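4. Effects on Work at the Packing Cell

The Treseck site handles returned drinkware for resale. Before the project, every item was picked up, checked and placed by hand at one bench. The proposed cell moves the placing step to an arm pair supplied by Ludano. The arms learn the step from recordings, so part of the job is now to perform the task with hand-held grippers.

4.1 Recording Work

A recording set for one item type is 40 runs. The operator holds one gripper in each hand and works at a table with little on it. Each gripper has a cable, and its weight is carried by the wrist. The planned total for all item types is 2,000 runs, of which 807 were complete when this report was written.

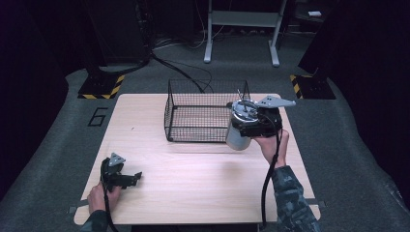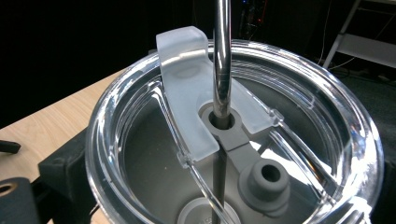 Two changes were reported by the operators. First, the pace is slower than normal bench work, as quick or jerky motion makes a run unusable. Second, small parts need more thought than they did with bare fingers. Lids and straws were the most common cause of a repeated run, mainly when the gripper closed on the wrong part or tilted the item on release.

4.2 Change in Duties

Bench staff were previously rated on items per hour. This measure does not fit recording work, and during the trial it was suspended for the 2 people assigned to the cell. Both said they wanted a written replacement before the next phase. The site has not issued one.

The check for scratches, dents and missing seals stays with people. In the interviews this was described as the part of the job that takes the most skill. Under the Tandmont layout, the checker stands upstream of the arms and no longer places items, so reaching is reduced but time spent standing in one position goes up.

4.3 Limits

The trial covered one shift pattern and one site. Wrist strain was recorded by questionnaire only. Operators logged their own breaks in the Fakir sheet, and entries for the first part of April are incomplete. Section 5 gives the proposed rotation between recording and checking.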